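Ludel Oval Colander, Mint Green: Six Months at the Sink

Review, posted Dec 12, 2025 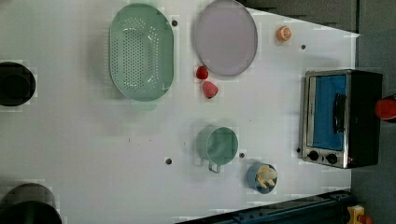
What it is

The Ludel is an oval colander with a perforated basin, a wide flat rim and a short handle tab on one side. It comes in three sizes. This review covers the large one in mint green, bought in June from Gulau, a kitchen shop in Plodosdale, and used most days after that. I paid full price. The shop did not know I write reviews.

I already own a deep round colander and a fine mesh sieve. The Ludel was bought to take over rinsing fruit and draining short pasta, two jobs where the round one wastes space in a narrow sink.

Measurements

The listing gives a weight of 560 grams. My kitchen scale agreed to within a couple of grams, so I take the listing as accurate. Capacity is not stated in any useful way. The box says "family size." Filled level with water in a plastic bag liner, the basin held 1118 milliliters, measured twice with the same result. That is smaller than it looks from above, and the rim is the reason. A fair share of the footprint is flat rim, and the basin inside it is shallower than you would guess.

For reference, 1000 grams of potatoes cut in chunks will not sit below the rim. A pint of strawberries fits with room to move them around. A one-pound box of short pasta, cooked, does not fit in one go. Half a box does.

Draining

The holes are small and set in rows. Small holes are good for rice-sized food and bad for speed. I poured the same amount of plain hot water through the Ludel and through the round colander. The round one was clear well before the Ludel, where the water rose part of the way up the basin and then went down at a steady rate. With starchy pasta water it is slower again. If you pour in a hurry, water will reach the rim and run along it before it drops into the sink. Pour in two stages and this does not happen.

Hole size is otherwise the best part of the design. Orzo stays in. Rinsed lentils stay in. Quinoa does not, and I still use the mesh sieve for it.

After draining there is always a thin film of water left where the basin curves into the base. A quick tilt toward the tab clears most of it. For berries I leave the colander on a folded towel for a few minutes before plating. For banana, which I slice straight into a bowl, the colander is obviously not involved.

Rim and handle tab

The wide rim is easy to grip with wet hands, and it rests across my sink without sliding. Sinks vary. Measure yours across the short side before ordering, as the rim has to reach both edges and there is no extending arm.

The tab is short. It takes three of my fingers. With a light load it works as a one-handed grip, and I use it that way for fruit. With a full load of pasta the basin tips forward and I want a second hand on the opposite rim. The tab should be longer or there should be two of them. This is my main complaint with the large size — the smaller ones presumably have less weight hanging off the same part.

Stability on a table

On a flat surface the colander sits still. I prep on a white table next to the toaster oven, and the oval shape leaves more room for a plate and a cup than a round one of similar capacity would. It does drip on a tabletop if you move it too early. Ludel does not include a drip tray. The maker Lu sells a similar colander with one, at a higher price, and if you plan to serve fruit straight from the colander that is worth considering.

Cleaning

The listing says top rack of the dishwasher. It takes up most of a rack. I wash it by hand with a brush, working from the outside in, which pushes bits of food back out of the holes. Working from the inside tends to wedge them. Strawberry seeds are the worst for this, then rice. Tomato skin comes off with a rinse.

After nearly 6 months the color is even. I can find light scratches on the base from a metal spoon. There is no staining from berries, and one round of beet left overnight came off with dish soap and a second pass.

Storage

It does not nest with round bowls. The rim overhangs and the stack leans. I keep it upright on its side between the cutting boards and the cabinet wall, where it takes up little width. There is no hanging hole in the tab.

Color match

I bought the colander to go with a mint green cup I already had. They are close enough for me on the same table. The shop's photo made the colander look bluer than it is, and Gulau will exchange unused items if the shade is wrong for you.

Who should buy it

One or two people who rinse a lot of fruit and vegetables and have a narrow sink. For a household that drains a full box of pasta at a time, the basin is too small and the holes too slow, and a deep round colander costs less.

Ratings

Draining speed: fair
Retention of small food: very good
Grip, light load: good
Grip, full load: poor
Cleaning: good
Storage: fair

Overall: good for fruit, acceptable for small amounts of pasta. I am keeping it, and the round one stays in the cabinet for potatoes.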